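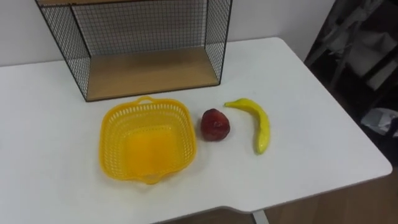
Home > Notebook > Perception > October

Right, back on the Usivix segmentation branch, and the mesh shelf is still my least favourite object in the building! The depth comes through the grid in patches, so half the back panel gets fused with the wall and the planner thinks there's a solid slab halfway in. Carola's suggestion was to drop the mesh from the live cloud and put a hand-measured box in the collision map instead (wooden floor, three wire sides, open front). Did that before lunch and the ghost slab has gone.

Next annoyance - yellow basket, yellow banana. The colour prior was doing far too much work and kept handing me one blob with a bend in it. I've turned it right down and let the shape term argue it out. Replayed 3,000 saved views overnight and 1,914 came back with two clean masks, which is better than I'd feared but not good enough to show Rainer.

The red fruit is fine. It's always fine. Label is still "red_fruit" until Frauke and Roswitha agree on what it's meant to be.

To do:
- basket rim: the little openings in the sides are eating the normals, try a bigger voxel
- 11 bad views where the handle gets its own label, send to Imke
- merge Lenness config before anyone touches the launch files (please!)

Left the replay running on the second machine, don't reboot it.

2 comments | 0 shares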